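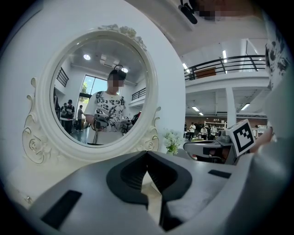 Recording a demonstration for the Lomska project takes two students, one on the grippers and one watching the count. Put on the headband and backpack, then pick up a gripper in each hand. Stand where the oval mirror shows both of them – if one drops out of view, step back.

Keep each take short. Close the jaws slowly and pause before letting go.

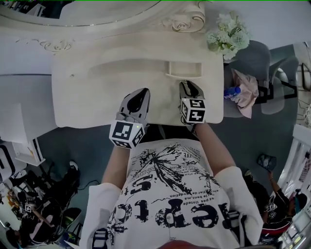
Do 70 takes, then swap. Eylül Yüksel collects the files at 4 and wants 400 by the end of February.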